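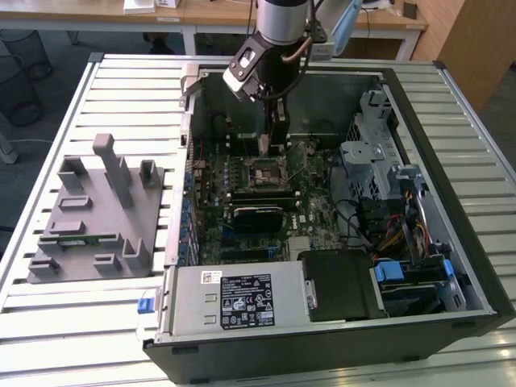 Working next to the arm: an interview with Najwa Najjar

Jekgate > Workplace > Interviews

News Interviews Jobs Training About

Najwa Najjar had been taking computers apart for a living for several years before the robot arm arrived. She works on the refurbishment side at Renska, where old office desktops come in by the pallet and go out again either as working machines or as sorted parts. Her bench used to be one of a row of 6. Two of those places now belong to robot cells, and she looks after the first of them.

The cell is called Peder. The name was on the planning documents and people kept using it. It deals with desktop towers, which are laid on their side with the side panel off so that the arm can come down into the case from above.

"The panel is still us," Najjar says. "Somebody takes it off, has a look inside, and decides whether it goes to Peder or stays with a person. If there's a cable lying across where the gripper has to go, you move it. If it's been badly stored and it's full of dust, you clean it first. People thought we would be standing there with our arms folded. There's plenty to do before the arm moves at all."

Much of the arm's work is around the memory slots. Memory is worth removing and testing, and it is small and fiddly, so it was the job the company wanted to try first. It was also the job many of the staff liked least. Najjar used to do it for whole shifts.

"Your thumbs go," she says. "You push the clip, you pull the module, you put it in the tray, you pick up the next one. After a few hours you feel it right up to the elbow. I had a wrist support in my drawer for two winters. I haven't worn it since April."

Beside the tower there is a grey 3D-printed plate with posts and slots on it, made to hold parts. Najjar had a hand in the design, which she had not expected. The first version came from Obeidat, the firm that set up the cell, and she says it was a good piece of work that had been drawn by people who did not spend their days at a bench.

"I told them the slots were in the wrong place for my hands. I'm the one who reaches in and picks the part up, so it has to suit me as well. They printed another one, and I complained about that too. We went through 5 before I stopped complaining."

She now keeps the drawings for the plates and asks for changes herself. It was not in her job description when she started, and for a while it was not in her pay either. That was put right after a meeting with the site manager, which she describes as short.

The older machines cause her the most trouble. On paper a model is a model, but the towers that come in have been opened, repaired and altered by many people over the years. A drive has been added, or a cable has been tied up out of the way with something that was never meant to be in a computer. Najjar says she can usually tell from the inside of the case how the previous owner's IT department was run.

"A person sees a strange cable and goes round it without thinking. With the arm you have to think for it. That was the tiring part at the beginning - I was going home with a headache in place of a sore hand."

In the first weeks she stopped the arm often, sometimes only because she did not like the look of an approach. She was worried that this would be held against her. A log of the stops was kept, and when she asked to see it there were 549 entries, most of them hers. Obeidat's engineers went through them with her over several afternoons. Some were false alarms. Others led to changes in how the gripper comes down past the edge of the case.

"After that I felt better about pressing the button. Before, I thought they were counting my mistakes."

Not everyone on the bench is content. Nobody was dismissed when the cells came in, but two people who left were not replaced, and those who stayed noticed. Najjar does not try to talk her colleagues out of their worries. She says she would like the company to put in writing what happens when a third cell is ordered, and she has asked for that more than once.

There is also the question of what new starters learn. She trained by doing the dull jobs first, memory and drives and screws, and she believes that is how she came to know the machines. Someone who joins now could go a long time without pulling a module by hand. Her answer has been to keep 30 minutes of each shift for ordinary bench work, with the new people beside her and no cell involved.

"They grumble a bit. Then one day the arm is down for maintenance and the towers still have to go through, and they can do it."

Asked whether she would go back to how it was, she takes some time to reply.

"The hands, no. I wouldn't want that back. I miss the talking. We sat closer together then, and you can't chat across the cell very well. I've asked if the benches can be moved round."

Published 9/5/22

Contact the editors | Copyright Jekgate | Back to top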